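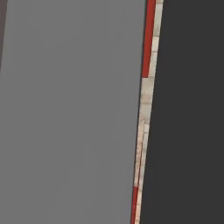

*Simulator render: Mafalda Sequeira, Fulport arm model*

## Wrist camera or fixed camera? Notes for lab 3

I picked this view to start with because so much of it is plain gray, most likely the arm itself, with one thin red and beige strip to work from. Try telling your gripper where to close with that!

So, this week you'll compare two camera mounts in the simulator. Same arm, same gripper, same controller - please don't touch the gains, I know you want to. Run 56 grasps per mount and save every view, even the useless ones (especially those, I love those).

For each miss, write down how much of the view the arm was blocking when the gripper closed. A rough guess is fine. Venkatesh Kulkarni's script pulls the saved views for you, and it takes roughly 31 minutes on the lab machines, so start it before you go get coffee.

Bring your worst view to room 326 in March and we'll talk about where you'd move the camera.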